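Tema 4. Revestimientos cerámicos en zonas húmedas
Apuntes de Construcción II. Revisión: agosto de 2022

4.1 Soporte

Antes de alicatar se comprueba la planeidad con regla de 2 m. Los paramentos de yeso no son aptos sin imprimación. En soportes de mortero se respetará el plazo de curado fijado en el pliego.

4.2 Adhesivos

Para piezas de baja absorción se emplean adhesivos cementosos mejorados (C2 según UNE-EN 12004). El doble encolado es obligatorio en formatos grandes. El tiempo abierto se reduce con viento o temperatura alta; si aparece película superficial, se retira el material y se extiende de nuevo.

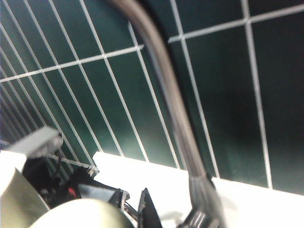 4.3 Juntas

La colocación a hueso queda excluida. La junta de colocación absorbe tolerancias dimensionales y limita la transmisión de tensiones. Las perimetrales se dejan sin mortero y se sellan con material elástico.

Cálculo de material de rejuntado:
consumo (kg/m²) = (a + b) / (a × b) × e × j × d
a, b: lados de la pieza (mm); e: espesor (mm); j: ancho de junta (mm); d: densidad (kg/dm³).

4.4 Encuentros con encimera

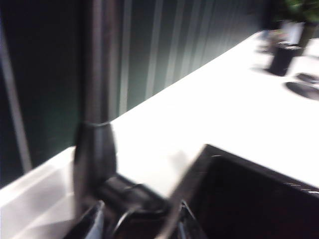
El sellado se ejecuta con silicona neutra fungicida sobre superficie seca y desengrasada. El cordón no debe adherirse a tres caras; se interpone fondo de junta cuando la profundidad lo permita.

Ejercicio 16. Calcular el consumo de rejuntado para piezas de 200 × 370 mm, con e = 8, j = 3 y d = 1,6.

Lectura: S. Paquette, cap. 5, apartado de juntas elásticas.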